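By the Plinder Science Desk
06/04/2023

Why a Sweater Keeps You Warm

A sweater does not make heat. Your body makes heat, and the sweater slows its escape. The part that does most of the work is air.

Heat moves slowly through still air. It moves faster through air that can flow. Cloth with many fine fibers holds air in small pockets, and the air in each pocket can hardly move.

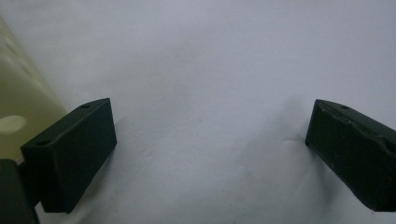 Bunis writes that a thick coat must always be warmer than a thin one. Thickness helps, but only if the air inside stays still. Wind can push through a loose knit and carry the heat off.

Fleece is brushed during manufacture. Brushing lifts the ends of the fibers and makes a fuzzy layer called the nap.

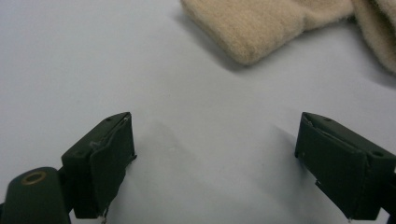 Hiltden, May. Our test used 2 equal jars of water at 65 degrees Celsius. One jar was wrapped in fleece and the other was left bare. Both were measured after 30 minutes. The wrapped jar was warmer.

Water changes the result. It fills the pockets and carries heat much faster than air does, so a soaked sweater insulates poorly.
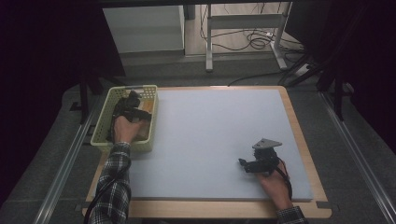
Can a sweater keep something cold?
It can, for a while. Cloth slows heat moving in as well as heat moving out. Ice wrapped in dry wool melts more slowly than bare ice in a warm room.

Last updated: May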